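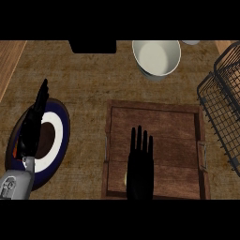

Vesna Nikolovski rang me to ask whether the Flollero beeswax wrap survives the freezer, and could I please put the answer on the page this time. It does! Thaw it on the bench before you unfold it, though, or the wax cracks along the creases.

So, the Flollero. I started making these in February at my kitchen table in Hetdale, and I've fiddled with the recipe ever since (more resin, less oil, then a bit of the oil back again). It's organic cotton with local beeswax, and it clings to itself nicely once your hands have warmed it up. I use mine for cheese, half an avocado, the end of a loaf... pretty much everything except raw meat, so please don't do that one.

Wash it in cool water with a drop of dish soap and hang it over the tap. No dishwasher, no microwave. Mine gets used most days and I rewax it when it stops sticking.

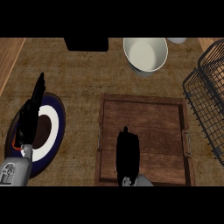

Sizes and colours

Packs come with 4 wraps, all the same size or mixed. The Duka is a plain honey colour and the Sayegh has the grey stripe, my favourite. I cut 672 wraps in the last batch and the stripe is nearly gone, so email me before you order more than 100 for a market stall or wedding favours. Postage is a flat rate, and I pack on Mondays.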